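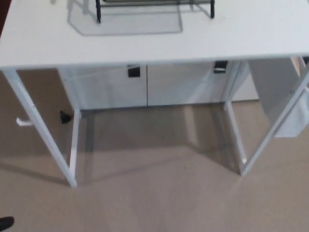

Re: [orkano-paths] Anyone walked the Lekonside loop lately?
June 21, 2023

On the paths list, a member wrote:

> Has anyone done the full Lekonside loop since the spring rain?
> The old map has it at 15 miles but the signs at the Kuvance end
> say something else. Also wondering if the ford is passable or
> if I should plan on going back up to the road. I'd have my
> sister along and she hates wet boots.

Yes! Did it last week and I'm still grinning. Go while the foxgloves are out, the whole bank above the mill is covered in them and it's the best I've seen it in years.

The map is right, by the way. The signs at Kuvance were put up for the old route, back when you had to go out past the quarry gate. Ignore the second one completely (it points you into a field of very curious heifers) and stay with the wall until you hit the stile.

The ford was fine. Water just over the stepping stones in the middle, so your sister may want gaiters or a pair of old sneakers in her pack. If it has rained hard the night before, take the footbridge, it only adds 300 yards and there's a good chance of a dipper under it. I saw two!

Climbing wise it's roughly 3000 feet all told, and most of that comes in the first half if you go clockwise. I like it that way - you get lunch on top and then a long easy ramble down through the birches. Give yourselves three extra hours if either of you likes looking at ferns.

One thing to watch: the gate below the sheepfold has dropped on its hinge and you have to lift it to get the latch across. Please do, there are lambs in there.

Parking at Lekonside is still free but the lot fills early. The bakery opposite had rhubarb buns when I came down and I ate two of those as well.

Do write back and say how you got on, I'd love to know if the orchids by the spring are up yet.

> Also, is the bus from Orkano still running?

It is, last one back leaves the green at 6:15.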